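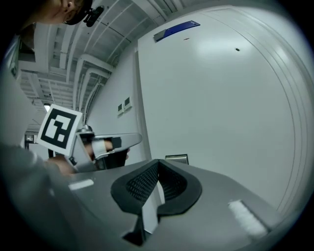 Olanrewaju Wike

Okay, door people, I need opinions. I've got a big glossy white door panel with a blue latch near the top, and a short way below the latch, off to the right, there's a small dark hole in it. It has bugged me since March. Every time the light hits the gloss my eye goes straight to that hole.

I want to fill it and touch it up so it disappears. I have half a tub of Tritwood filler left over from the baseboards and a little bottle of Woltico white that I think is close. Is that going to work on something this shiny, or am I going to end up with a dull spot that looks worse than the hole?

Also, the latch is stiff. Separate problem, but if anybody has a trick for that I'll take it.

----

Nimal Akanda

Is the panel wood or metal? Or plastic? Hard to tell you anything without that. Wood filler on metal will pop right out the first time somebody slams it.

And before you fill anything, are you sure the hole isn't supposed to be there? I filled one on a utility cabinet once and then found the little key for it in a drawer, two weeks later. Spent a whole evening digging it back out with a dental pick.

----

Olanrewaju Wike

Good question and I feel dumb, I don't know. It came with the place. A magnet doesn't stick, so not steel I guess? It sounds kind of hollow when I knock.

No key that I've ever found. I poked a toothpick in and it went in a good way and didn't hit anything.

----

Tincuța Manole

I'd leave it alone!! I know that's not what you asked. But gloss white is the hardest finish there is to spot repair (ask me how I know, I have a fridge with a cloud on it now). The hole is tiny. A cloud the size of a cookie is not tiny.

If you can't stand it, get one of those white push-in plugs, the kind they sell for covering screw holes in bookcases. Tanoli makes a bag of them in mixed sizes and I paid 3 dollars. Pushes in, pops out, nothing ruined.

----

Mudassar Abbasi

Gotta disagree with Tincuța. Plugs always look like plugs. You'll see a little bump every time the light comes across it, and he already said the light is what bothers him.

Do this. Fill it just under flush, let it sit overnight, second coat, then wet sand with something fine and ONLY on the filler. Put a ring of tape around it so you don't touch the finish. Then dab the paint on with the end of a toothpick, 2 thin coats, and leave it be. Don't brush it. I've done this on closet doors and I have to hunt for the spots.

----

Tincuța Manole

Closet doors are flat paint though, aren't they? Or satin at most. Totally different animal.

----

Mudassar Abbasi

One of them was gloss. Okay, semi-gloss.

----

Aravind Acharya

Late-night vote for the plug. Try it first, costs nothing, and if you hate it you can still do the filler.

For the latch, wipe all the old gunk off before you put anything on it. Then dry lube, the Bodine stick is what I use. Don't use cooking oil like my brother-in-law did, it turns to glue. If it's still stiff after that, check whether the door has sagged and the latch is rubbing. Loosen the screws a turn, shift it, tighten again.

----

Nimal Akanda

Seconding the dry lube. And if it's hollow like you say, wood filler has nothing to grab onto back there. It'll just fall inside. So that's one more for the plug, sorry Mudassar.

----

Olanrewaju Wike

All right, plug first. Mudassar, if it looks bumpy I'm coming back for the toothpick method. Going to clean up the latch tonight. Does anybody know if those Tanoli bags come in a bright white, or is it all that creamy color?

----

Tincuța Manole

Mine had both in it. The bright ones are the smaller sizes, so measure your hole before you go.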